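The Shared Table Deserves a Place in the Family Schedule

Families with young children are asked to protect many things: reading time, sleep, practice, screen limits. The evening meal is seldom on the list. I believe it should be first.

The parish family office at Arrieta surveyed 205 households in September. Most parents said they valued dinner together, and most said they managed it on 2 nights a week. Itzel Hinojosa, who wrote the summary, blamed activities that begin at 5:30. I would add our own high standards, which persuade tired parents that a meal must be elaborate to count.

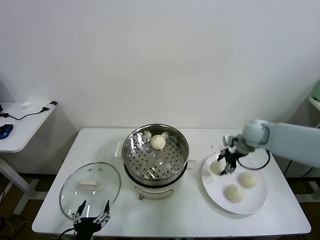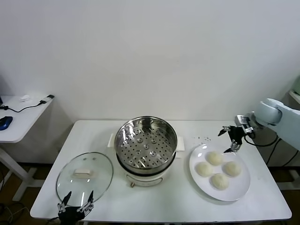 Children do not measure a dinner by its difficulty. They remember who sat beside them and whether anyone listened. A plate of four steamed buns, with the glass lid set down next to the pot, is enough to call a family to the table, and grace can be said over it as properly as over a roast.

Ginette Lévesque has argued that older children should be excused when homework is heavy. I respectfully disagree. A child of 12 needs those twenty minutes more than a child of four does, and is less likely to ask for them.

Parents should choose one night, perhaps Friday, and decline whatever competes with it. Coaches and choir directors can be told in advance.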